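How to work out how much of your money stays in town

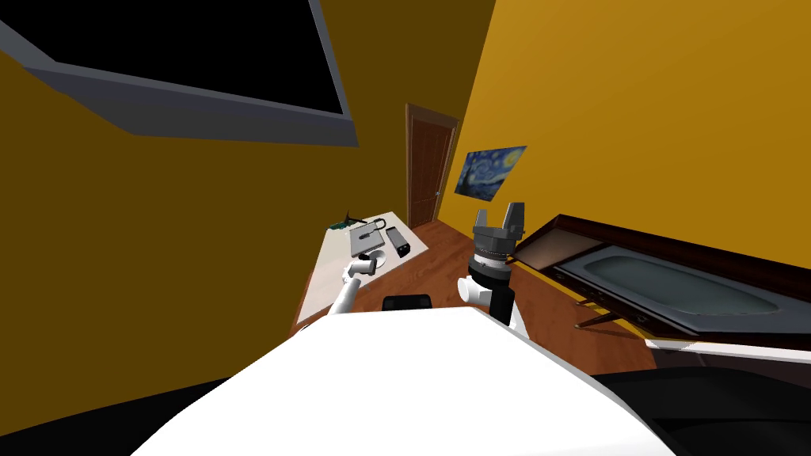

Every shop-local leaflet I have ever been handed has a number on it, and the number is nearly always bigger than I would have guessed. Spend a pound here, it says, and it does the work of three. Maybe. I wanted to see what my own spending did, so I tried to work it out, and the method below is what survived. It takes an evening. You need a bank statement, a pen and a willingness to be disappointed.

Step 1. Pick one month and stick to it

I used February, when there are no holidays and no presents to muddle things. Leave out rent, mortgage, council tax and anything paid into savings. What remained for me was £836.

Step 2. Sort by owner

A shop being on your high street tells you where the till is and very little else. Look at the small print on the receipt or the foot of the website. I had always thought of Bekia, the bakery by the bus station, as local. The company address is 60 miles away. Barrera, the hardware shop I had taken for a chain because of its smart sign, turned out to be owned by a family four streets from me.

Franchises are awkward. I put them in a pile of their own.

Step 3. Ask where the shop spends

Most people skip this one and it matters most. An owner can live next door and still buy all the stock from abroad. Ask three things: who works there, who supplies them, and who does their books and repairs. Ask when it's quiet. Some owners will tell you far more than you wanted to know and some will think you're from the tax office.

Step 4. Put a rough share on each

For each shop, guess how much of your pound goes to local wages, local suppliers and the owner's own pocket. Use wide bands: a little, half, most. If you find yourself writing 43 per cent, stop. You don't know that, and neither does the leaflet.

Step 5. Multiply and add up

Count "a little" as a tenth, "half" as a half and "most" as three quarters. Multiply what you spent at each shop by its share and add the results together. That is your first round. Later rounds depend on what the baker's assistant does with her wages, and you can't see that from your kitchen table.

What to do with the answer

Compare it with your own figure next year and with nothing else. Be wary of schemes that offer to do the sum for you. Our town had one called Solance, run through an app from a firm named Cluvus, which claimed 2000 members and a multiplier of 4. I wrote to ask how they got the 4. I'm still waiting.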